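Memory order on the old tower

The tower I keep for long compile jobs came out of an office clearance in Tenddale, and it has never been happy about its memory. Cold starts gave a beep code, and one start in 7 came up with half the RAM missing. I finally opened it in March.

Removing the side panel is the easy part. With the case lying flat, everything on the board can be reached from above, and gravity keeps the modules from leaning while you seat them. I left the power cord out for 30 minutes first, which is longer than needed.

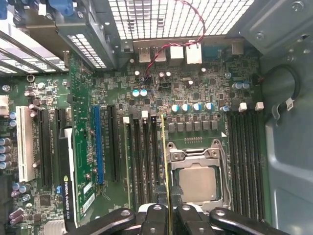 Processor socket, with memory slots to either side.

I do not pull the processor unless the memory has been ruled out. Reopening a load plate puts the contacts at risk for no benefit, and old thermal paste gets on everything.

The order I follow for the modules:

1. Open the latches fully before lifting anything.
2. Lift each module straight up by both ends.
3. Wipe the edge contacts with a dry lint-free cloth, then isopropyl if they still look dull.
4. Refit one module only, in the first slot the manual lists, and boot.
5. Add the others one at a time, booting after each.

Step 5 is tedious and I have skipped it before. Four boots took less time than the evening I once lost to a bad pair. 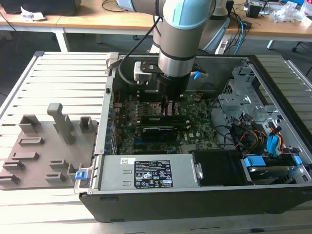
Cables are the other nuisance. A drive lead lying across the board will catch a latch on the way down, and the module then feels seated when one end is still proud. Move the leads toward the drive cage before you start and leave them there until the last boot test passes.

The fault followed one module, a Vrabec part, into every slot I tried. The replacement came from Ondalport and has run a full overnight memory test without errors. I still have to check the fan curve, and the clock battery reads low.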